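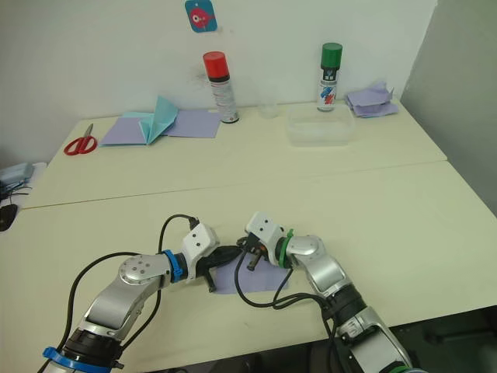
Figure 2. Deux bras articulés au-dessus d'une table de couleur crème.

Accueil Sommaire Installation Dossiers Tapis rouge Aide Précédent Suivant

4. Préparer un dossier « Tapis rouge »

Vous avez créé votre compte, invité votre équipe, et vous voilà devant le module que nos utilisateurs stylistes attendaient le plus ! Le dossier « Tapis rouge » de Karidari rassemble tout ce qui touche à une apparition publique : la robe ou le costume, les bijoux prêtés, les chaussures, la coiffure, les crédits à transmettre à la presse et, bien sûr, le retour des pièces le lendemain. Une fois qu'on a pris le pli, on ne revient plus aux tableurs (c'est en tout cas ce que nous écrit Anathi Zulu, qui a relu cette partie du guide et nous a soufflé plusieurs des remarques que vous lirez plus bas).

Créer le dossier

1. Dans le menu de gauche, ouvrez Dossiers, puis choisissez Nouveau > Tapis rouge.

2. Saisissez le nom de l'événement et celui de la personne habillée. Une personne, un dossier : même pour un couple qui arrive ensemble, créez deux dossiers et reliez-les avec le bouton Apparition commune.

3. Indiquez l'heure d'arrivée sur le tapis, pas celle du début de la cérémonie. Karidari calcule tous les rappels à partir de ce champ.

4. Validez. Le dossier apparaît en vert pâle dans votre agenda et reste modifiable jusqu'à la clôture.

Remarque : si l'événement se tient dans un autre fuseau horaire, réglez le fuseau avant l'heure. Dans l'ordre inverse, l'heure saisie est convertie et il faut la reprendre à la main.

Ajouter les tenues

5. Cliquez sur Ajouter un look. Donnez-lui un nom parlant : « fourreau vert, dos nu » se retrouve bien plus vite que « look B » quand on prépare une saison entière !

6. Renseignez la maison, la collection et le numéro de passage au défilé si vous l'avez. Le champ Sur mesure masque automatiquement les deux derniers.

7. Rattachez les accessoires. Chaque bijou, pochette ou paire de chaussures possède sa propre fiche, avec le prêteur et la date de retour.

8. Classez les looks par préférence en les faisant glisser. Le premier de la liste devient le look retenu, les autres passent en réserve.

Un dossier accepte environ 200 fiches, accessoires compris. C'est large, même pour une soirée avec changement de tenue entre le dîner et la fête.

Attention : le glissement d'un look en première position prévient aussitôt toute l'équipe. Pour tester plusieurs combinaisons au calme, activez d'abord le mode Brouillon.

Planifier les essayages

9. Ouvrez l'onglet Essayages et proposez un ou plusieurs créneaux.

10. Désignez la personne chargée des retouches. Elle reçoit les mesures, et rien d'autre : les crédits et les montants assurés lui restent invisibles.

11. Après l'essayage, notez les retouches directement sur la silhouette. Un appui long pose une épingle, un double appui l'enlève. C'est l'un de nos outils préférés, prenez cinq minutes pour jouer avec !

Remarque : les mesures sont conservées d'un dossier à l'autre. Pensez à vérifier leur date en haut de la fiche, surtout entre la rentrée et les grandes soirées de novembre.

Verrouiller les crédits

12. Dans l'onglet Crédits, relisez l'orthographe de chaque maison. L'outil reprend ce que vous avez tapé, accents et majuscules compris.

13. Choisissez le moment d'envoi : à l'arrivée, à une heure fixe ou manuellement.

14. Appuyez sur Verrouiller. Un cadenas s'affiche à côté du look retenu.

Attention : les crédits envoyés ne peuvent plus être rappelés. En cas de changement de dernière minute (une fermeture qui lâche, un collier resté à l'hôtel), déverrouillez le dossier avant l'heure d'envoi.

Si le message 3303 s'affiche au verrouillage, un accessoire n'a pas de prêteur. Touchez le message, la fiche incomplète s'ouvre d'elle-même.

Les dossiers importés de Haltex s'ouvrent sans crédits. Reprenez alors à l'étape 12. La clôture du dossier et les bons de retour sont traités dans la section 5.

Textes : Igor Kratochvíl. Mise à jour du 14/09/2018.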